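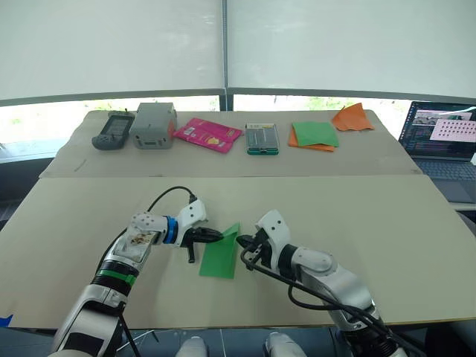 What size paper should I buy for learning origami?

Start with 6 inch squares, the common 15 cm size. Larger sheets are easier on the fingers but they go floppy in the middle, and smaller ones make the last few folds hard. I've bought packs of 200 single-color sheets from Tasari and they last me a couple of months.

More detail from the original poster: I'm an adult beginner and want to get as far as the crane. I tried with printer paper cut down to a square and the neck always comes out thick and lumpy. The store near me has three kinds and the labels don't tell me much. I don't want to spend a lot.

Posted by marquez_folds

Your lumpy neck is mostly the printer paper. It's too heavy for the number of layers in a crane. Look at the weight on the pack if it's given. Regular origami paper is 60 to 70 gsm and printer paper is usually 80 or so. Also check that the sheets are really square. Fold one corner to corner both ways, and if the edges don't meet, take the pack back. The cheap Pikeck one I got in June was 2 mm longer on one side and I couldn't get a clean point on anything.

Get paper that is white on the back. Most diagrams shade one side, so it's easier to see if you have it flipped the wrong way.

Posted by Jaltamel

I just use gift wrap. Works fine if you have a paper cutter

Posted by foldandcrease11

Gift wrap is OK for boxes but the shiny kind cracks along the crease - I wouldn't learn on it. Agree with the 6 inch size. For the neck, leave a small gap at the center line when you make the narrow folds, less than the thickness of a coin. That gives the layers somewhere to go when you fold the point up. Press each crease with the back of a fingernail before moving on.

Posted by tabletop278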